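Home > Around the House > Wood Surfaces

Looking After a Wooden Worktop

A wooden worktop in a kitchen or a workshop will last for decades if it gets a small amount of regular care. Most of the damage I see comes from water left standing, hot pans, and cleaners that are too strong. All three are easy to avoid.

Daily cleaning

Wipe the surface with a cloth wrung out in warm water and a drop of dish soap. Go over it again with plain water, then dry it with a towel. Work along the grain. Don't spray cleaner straight onto the wood, put it on the cloth.

Crumbs and grit should be brushed off before you wipe. Sand or metal filings under a damp cloth will scratch the finish, and on a workbench you will have plenty of both. I keep an old paintbrush on a nail next to mine.

Skip bleach, ammonia and scouring powder. Vinegar is fine once in a while on an oiled top but will dull wax.

Stains

Water rings: if the ring is white, the moisture is in the finish and has not reached the wood. Lay a dry cotton cloth over it and press with a warm iron, no steam, for 10 seconds at a time. Lift the cloth and check between passes. A black ring has gone deeper and will need sanding.

Grease: cover with baking soda or cornstarch, leave overnight, brush off. Repeat if needed.

Ink and marker: rubbing alcohol on a cotton swab. Test it somewhere out of sight first. It will take off shellac.

Glue: let it dry completely and lift it with a plastic scraper. A metal one will dig in.

Small dents

A dent where the fibers are crushed but not cut can usually be raised. Put a few drops of water in the dent, wait 2 or 3 minutes, cover with a damp cloth and touch it with the tip of a hot iron. Let the spot dry for a day before you sand it. This works on bare or oiled wood. Under varnish the water can't get in, so the finish has to come off that spot first.

Sanding and oiling

Once a year is enough for most tops. Near a sink, do it every 3 months or so. Clear everything off, clean the surface and let it dry. Sand lightly by hand with 200 grit or close to it, always with the grain, and wipe the dust away with a barely damp cloth.

Put the oil on thin. Food-grade mineral oil is what I use in the kitchen. In the shop I use boiled linseed. Leave it 20 minutes, wipe off everything that hasn't soaked in, and give it a second coat the next day. A sticky surface means too much oil was left on. Rub it down with a dry rag and give it another day.

Rags with linseed oil on them can catch fire on their own. Spread them flat outdoors to dry, or put them in a can of water with a lid. Never leave them in a heap.

Protecting the surface

Use a cutting board for cutting and a trivet for anything off the stove. Stick felt pads under small appliances and heavy tools that stay in one place, and move them now and then so the wood underneath darkens at the same rate as the rest. Rubber feet can leave marks on an oiled finish, so check under them when you clean.

Keep a scrap of the same wood if you have one. It is handy for testing stain removers and for matching color when you patch.

Filed under: wood care, worktops, cleaning

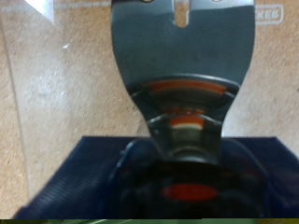

For a top that has been varnished, leave out the oil altogether. It will sit on the surface and collect dust. Wash and dry it the same way, and when the varnish wears through, sand the whole top and recoat it in one go. Patches nearly always show.

© Plomlow Home Tips | Contact us | Back to top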